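Workshop tips for robotics club (keep near the bench please)

Updated 05/01/2025. Bits I keep saying out loud every session, written down so I can stop. Add yours at the bottom. Spelling not checked.

Getting set up

Floor first, hand second. Hoover the carpet before any run, bits of wire and swarf get everywhere. Shoes on, always, even if you're only watching.

Tape marks the work area. Lay it once, press the corners down with the back of a spoon, leave it alone. Scruffy is fine. Don't peel and relay it because it looks tatty, the new line never lands in the same spot and then all the saved positions are off. Wanting Li lost a whole evening to that.

Cling film or a cut-open freezer bag over the back of the hand. Keeps dust and drinks off. Pull it flat, tape it at the sides, well away from the knuckles. If it creeps into a joint take it off and start again, no stuffing it back in.

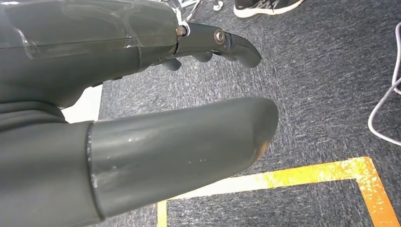 Nothing gets powered until two people have said ready. Out loud. A nod doesn't count.

Bolts and joints

Finger tight, then a quarter turn. Stop. The pivots need to swing. If a finger droops it wants a touch more, if it sticks you've gone too far. Back off and try again.

Right size hex key, in all the way. Rounded sockets are a pain and the spares come from Lornell, who take 18 days. Put the key back in the Sartori tin afterwards. In the tin, not near the tin.

Spacers are tiny and white and they roll. Work over a baking tray with a tea towel in it. Best 30p we ever spent, charity shop tray.

Blob of nail varnish on the thread stops things rattling loose. Clear stuff. Let it dry properly, go and have a biscuit.

Wiping down

Damp cloth, drop of washing up liquid, wrung right out. Never spray onto the hand, spray the cloth. Scuffs on the fingers don't matter so don't scrub at them. Cotton bud for the seams. Dry with an old T-shirt, kitchen roll sheds fluff.

No furniture polish!! Somebody did this in July. Everything slid out of the grip for a fortnight.

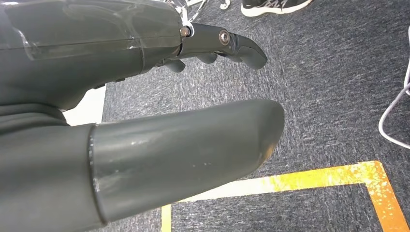

Cables next, the thing we get told off for most. Every lead has a home and that home isn't the walkway. The thin white one lying in a loop over the carpet is exactly how people go flying, and it's right by the taped corner where everyone wants to stand. Run it along the skirting, bread bag clips every so often, label both ends. Leave some slack near the arm though, a tight lead gets yanked out when it swings.

Loose strands by the knuckle: tuck them back or bundle with a soft tie. No cable ties pulled tight, they pinch.

Testing

Start slow. 5 open-and-close goes with nothing in the grip before you let it near an object. Listen for clicking. Clicking is bad, grinding is worse, stop for both.

Then soft things. Rolled sock, sponge, then the plastic cup. Eggs are for the Kunamow round and not before, we've been over this.

Write down every go in the log, even the rubbish ones. We're up to 729 entries and its the only reason we spotted the thumb was drifting. Date, who, what it was picking up, did it drop it. Pencil is fine.

Toes behind the line while it's moving. If you need to step in, shout, wait for power off, then step.

Packing away

Power off at the wall, then unplug. Hand rests on a folded towel, fingers up. Film stays on if it's clean, bin it if not. Batteries in the Huvar box with the lid open while they cool, lid shut when you leave.

Count the hex keys. Lights. Window. Key back to the office.

Still need: masking tape, more bread clips, another baking tray if anyone's chucking one out. Ta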